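Dernière mise à jour : 9 septembre 2024

Minex a ouvert à Flismont un atelier consacré à l'automatisation du câblage et du tri de composants. Les essais portent sur des cartes électroniques et leurs faisceaux, tâches encore largement manuelles. 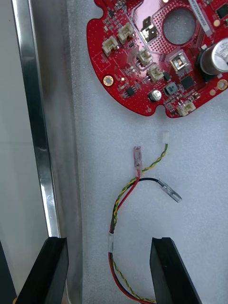
La manipulation des fils souples demeure la principale difficulté, selon l'entreprise. Le programme, conduit avec Satik, prévoit plus de 200 heures d'essais. Un premier bilan sera présenté en mars.
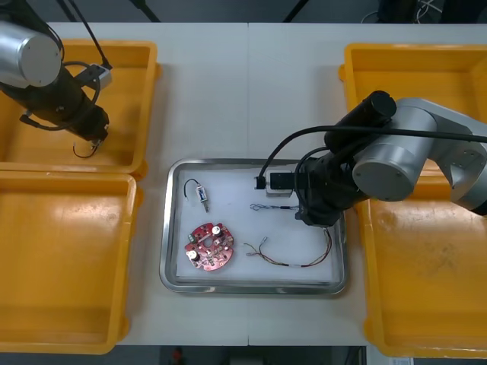
Deux bras robotisés au-dessus d'un bac en inox et de bacs jaunes.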